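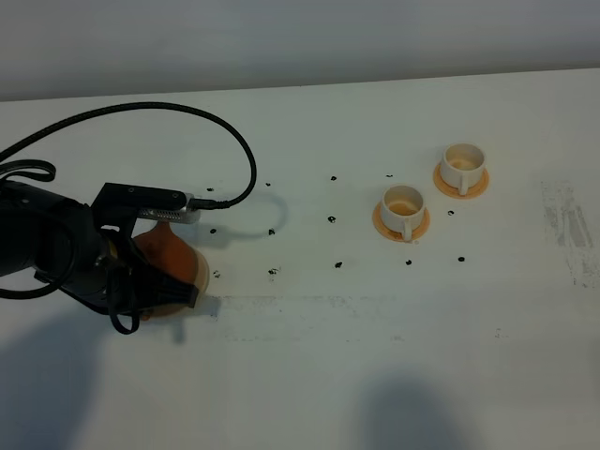
White cups, orange saucers, and one saucer-shaped piece without a cup.

Cups and Saucers: Your Questions
By Sorcha Sheehan
November

Do I really need the saucer?
No. You also don't need a front porch or a second pillow. A saucer catches the drip, holds the spoon and gives the cookie somewhere to sit. If you drink your coffee standing over the sink, save the shelf space.

Why orange?
It hides tea better than white does, and you can find it at seven in the morning without your glasses. Doaa Badawi, who shares my kitchen and most of my opinions, wanted gray. We have had this conversation.

Do the saucers have to match the cups?
They have to fit the cups. Color is between you and your guests. White goes with anything, so a plain white cup will forgive nearly any saucer you put under it. A cup that skates around on its saucer is a bad match in any color.

Which way should the handle point?
The etiquette books favor the drinker's right. I set mine down however they land and let people turn them. Everyone invited to my table so far has been able to rotate a cup.

Saucers first, or cups and saucers together?
Saucers first. Lay them all out, look at the spacing, then add the cups. Carrying them as pairs looks very elegant right up to the rattle.

How do I stack them?
Saucers in one pile, cups somewhere else. Stacking cup on saucer on cup is how a set of six becomes a set of five.

There's a tan stain in the bottom of my white cup. Is it ruined?
If it's tea, try a paste of baking soda and water, a soft cloth and some patience. If it's still there after two rounds, it may be the glaze, and you've been scrubbing the design.

I broke a cup. What do I do with the extra saucer?
Soap, keys, a tea bag, a very small plant. I have one under the olive oil. Doaa has one holding 84 rubber bands, and I'm told they are all needed.

Can I put the whole set out on a Wednesday?
Yes. The good china police have never once come to my door.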